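# Chapter 7: Learning from Demonstrations, Including the Bad Ones

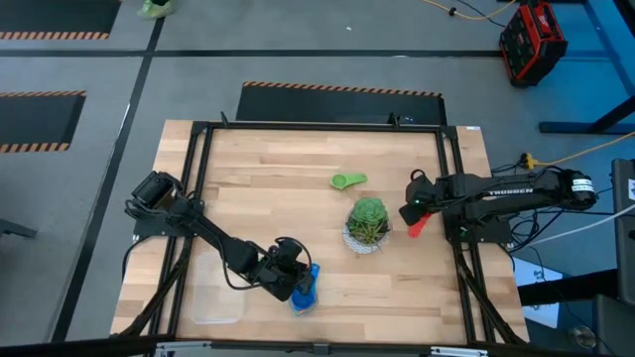
Every method in this book so far has assumed that somebody can write down what the robot ought to do. Anyone who has tried to write down how to pick up a measuring scoop will know how that goes. You get as far as "approach the handle" and then spend the afternoon arguing over what a handle is.

Imitation learning skips the argument. A person performs the task through the arms, the joint positions and camera views are recorded, and a policy is fitted to the result. The policy then copies its teacher faithfully, hesitations and all.

Our running case is the Wuruvitz scoop study, in which Tanvir Gazi and Erick Kioko recorded 349 demonstrations on a two-arm table. Scoops of different colors were set out around a potted succulent, and each arm had to reach its own scoop without disturbing the plant. Gazi worked quickly. Kioko paused before every grasp, for reasons he has never fully explained. The policy trained on both of them learned to pause before some grasps and to rush at others, and it was worse than a policy trained on 125 demonstrations from either man alone.

Section 7.1 sets up behavior cloning as supervised learning and shows where the analogy leaks. Section 7.2 deals with compounding error. Section 7.3 takes up disagreement between teachers and introduces action chunking, with a chunk length of 16 steps. Readers who skipped Chapter 4 will want the part on covariate shift before they start, and probably knew that already.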